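Dekwood Help Pages
Laundry Stands, Small Carts and Light Furniture: Your Questions
Last updated April 13, 2018

Hello and welcome! My name is Delphine Holloway and I answer most of the mail that comes in to our little shop, so if you have written to us about a wobbly leg or a missing connector, we have probably already met. I've gathered up the things people ask me most often. If yours isn't in the list, please do write, even if you think it's a silly one.

Do I need any tools to put my Salura stand together?

Not for the stand itself. The posts push into the joints by hand, and a firm twist as you push is usually all it takes. If you bought the version with casters, you'll want the small wrench that comes taped inside the lid of the box (do look there before you write to me, it hides very well).

How much room should I clear before I start?

More than you'd expect! The finished stand is quite modest, but the posts are long and you will be swinging them about while you find the right ends. I push the coffee table back against the wall and work in the middle of the floor. A helper is nice to have for the last corner, though I've done it alone plenty of times with the radio on and a cup of tea getting cold on the windowsill.

What should I put down on the floor?

An old bedsheet is fine on carpet. On tile or wood I like plastic sheeting, the kind painters use, and I prefer a dark one for white furniture. The small white caps and plugs show up beautifully on it, and they are exactly the sort of thing that rolls under the sofa. Plastic sheeting can be slippery underfoot, so take your socks off or put shoes on.

Which way up do I build it?

Upside down, for nearly everything we sell with four legs. Set the seat or the tray face down on a covered table or on the floor, fit the legs so that they point at the ceiling, then turn the whole piece over at the end. The one exception is the Villanueva cart, where the bottom rail goes together first and you work your way up.

My fabric panel sags. Have I done something wrong?

Very likely not. The fabric is cut with some slack so that it makes a shallow pocket, and a new one comes out of its packet full of creases besides. If it hangs much lower on one side than the other, check that the sleeve is pulled all the way along its rail and hasn't bunched up at a corner. I go around all 4 sides with my thumbs, easing it along a little at a time, and then go around again.

One post leans. Can I fix that without taking everything apart?

Usually, yes. Loosen the joint at the bottom of the leaning post and the one diagonally across from it, stand the piece on a level floor, and press down on both corners together. Tighten them again while your weight is still on them. If it leans after that, the post may be in the wrong socket. The Salura has 2 thicker posts and 2 thinner ones, and they will go into each other's joints just far enough to fool you. I did this with my own and lived with it for most of October before I noticed.

Can I wash the fabric?

You can. Cold water, gentle cycle, and hang it up to dry. Please keep it out of the dryer, as the sleeves shrink and you'll have a dreadful time getting the rails back through. It's easiest to put back on when it's the tiniest bit damp.

How do I get scuffs off white plastic?

Dish soap and a soft cloth will take care of most of them. For the stubborn gray marks that collect on chair feet, make a paste of baking soda and water, rub it on with a fingertip, leave it for 3 minutes and wipe it away. Molded seats with ridges hold on to dust, and for those I turn the chair over and use an old toothbrush along the edges too. No scouring pads, please! They dull the finish, and the dull patch picks up dirt faster than the rest did.

What does it look like with the legs and posts up in the air?

White posts and legs, up close:

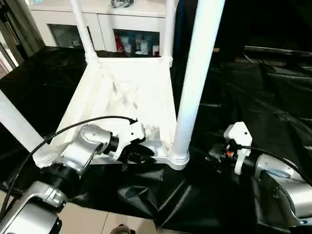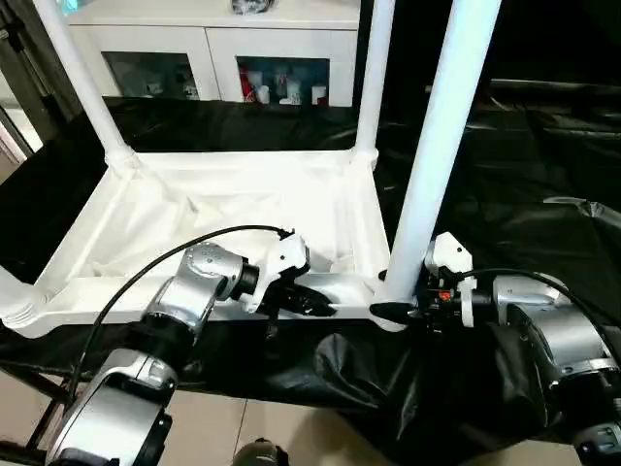
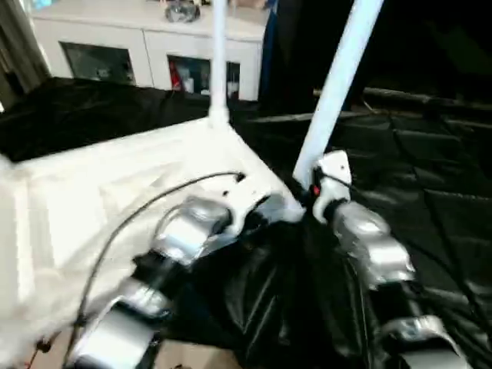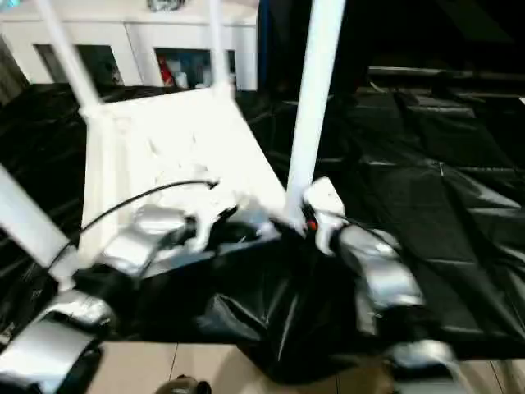

If your own piece is different in some small way from the instruction leaflet, go by the letters molded on the joints. We changed the leaflet when the Truvmont range came in, and a few of the older ones are still turning up in boxes. Write to me and I'll mail you the newer one.

How much weight will a stand take?

A Salura will hold 11 pounds of laundry spread evenly. Wet towels are heavier than they look, so I split them over two trips. Nobody should sit on a stand or climb on one, and I include cats in that, though mine has never listened.

Can I leave it outside?

For an afternoon, certainly. Don't store it out there. Sun turns white plastic yellow over the seasons, and I'm afraid I have no paste for that.

A part is missing. What now?

Oh, I'm sorry! Have one more look inside the hollow ends of the posts, where the end caps like to travel, and then send me a note with the name of the piece and the letter of the part you need. Connectors, caps and fabric panels all go out free during the first year. After that there's a small charge for panels, and the connectors and caps are still free for as long as I have them in the drawer.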